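Stendville Recycling Notes: The Cap Question, Settled for Now

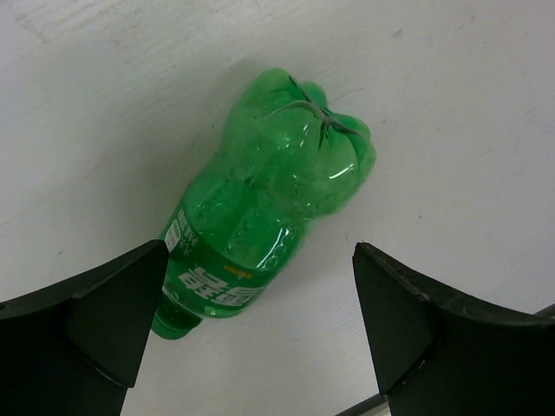

A green soda bottle, on its side.

Thursday, March 4, 2021

Readers of this newsletter have strong feelings about bottle caps. We know this from the 317 replies to January's survey, a survey that asked one question about pickup days and had no question about caps at all. The comment box did the work. Our favorite reply was the word CAPS, followed by nothing.

So, caps. You may leave them on. The sorting plant at Ong changed its rule over the winter, and the new rule is the opposite of the old rule, which some of you have on a refrigerator magnet we mailed out. Please retire the magnet, or cover that line with a sticker. The rest of it is still correct apart from the phone number.

Empty the bottle, give it a quick rinse, screw the cap back on, put it in the bin. A loose cap is small enough to drop through the screens at the plant and end up with the broken glass and the grit. If you have already been saving caps in a jar, the front desk at the town office will take the jar. They will not give the jar back.

Labels can stay. Several people wrote to say they soak theirs off in the sink, and one household has a system involving a hair dryer. We admire this and ask you to stop. The plant does it by machine, in a hot bath, and your evening is your own.

Crushing is a matter of taste, with one limit. Flatten a bottle from the side if you are short on space, but don't stomp it into a disk. Disks get read as paper and ride off with the cardboard.

Now the bins. The Ustent carts arrive in May, and they will replace the open tubs on every street on the east side. They have lids. Anyone who lives downwind of a neighbor's open tub will understand how much it pleases us to type that. West side streets get theirs when the second order comes in, and we have learned not to print a date for second orders.

Of the 287 carts in the first delivery, 16 have been set aside in a smaller size for people with narrow side yards or steep steps. Ask for one by calling the town office before the end of the month. "I don't like the look of the big one" has been offered as a reason and will be considered last.

Your old tub is yours to keep. It makes a decent planter if you drill it, and it already has a crack in it, so you may not need to drill it.

A word on bags. Grultex, the hauler, will leave behind anything tied up in a plastic bag, with an orange tag on it. In the last week of February they left nearly 10 tags on one block of Mill Street, and we got calls asking whether the orange tag meant the street had won something. It did not. Tip the bag out into the bin and use it again, or take it back to the grocery store, where the drop box is just inside the second set of doors, behind the carts.

Pizza boxes next issue. Please hold your comments until then. We know you have them.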